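In Praise of the Plain Old Knot

I have been sewing since I was tall enough to reach my aunt's button tin, and I have opinions about knots. Strong ones! So when my friend Rajitha Herath (she teaches suturing, I hem curtains, we get along great) let me sit in on a practice session in March, I figured I'd watch the fancy part, the needle going in and out, and then go get lunch. I stayed 131 minutes. I never did get the lunch.

What got me was the tying off. At home I rush it. I've done all the nice even stitches, I'm bored, I want to wear the thing, so I do some kind of granny tangle at the end and snip. Then in a month the hem is hanging down at the back and I'm blaming the thread.
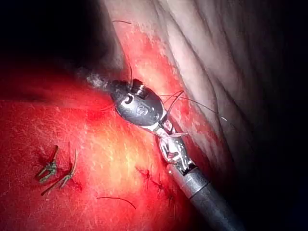
You can't get away with that when the thread is slick and thin and wants to slide right back out of its own loop. Rajitha has a whole speech on it, which I'll spare you, but the short version is that people love to practice stitches and hate to practice knots, and it shows. I think she's right, and I think it goes for pretty much everybody who works with thread. Quilters, I'm looking at you (and at me).

And tails! Can we talk about tails? I used to cut mine right down to nothing because I thought it looked neater. Now I leave a little whisker on everything. My sister says my pillowcases look like they need a shave. Fine. They're staying shut.

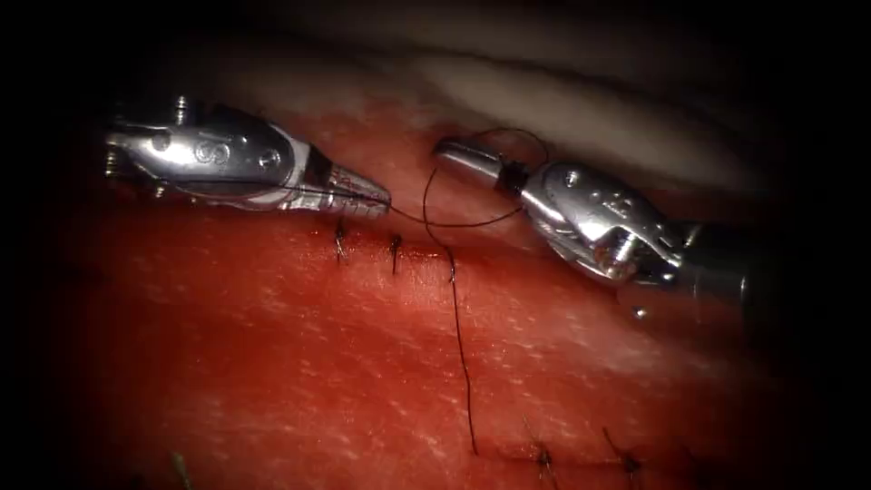 A loop of black suture over the wrist of the right-hand needle driver, with the free strand trailing down across the red tissue.

I went home and tied 60 knots on a scrap of red felt, extra wrap and all, with the TV going. The first bunch were awful. Somewhere in the second half my hands quit arguing with me, and that's the part I'd like beginners to get to before anybody hands them a pattern. Give them a piece of string and an evening. The pretty stitches can wait a week.

2 comments

Hooman Ranjbar
Fly fisherman here, same story. I lost a good trout in front of my son to a lazy knot and I still think about it.

Mahtab Mousavi
Ok but how long do you leave the whisker on a lined skirt? Mine poke through.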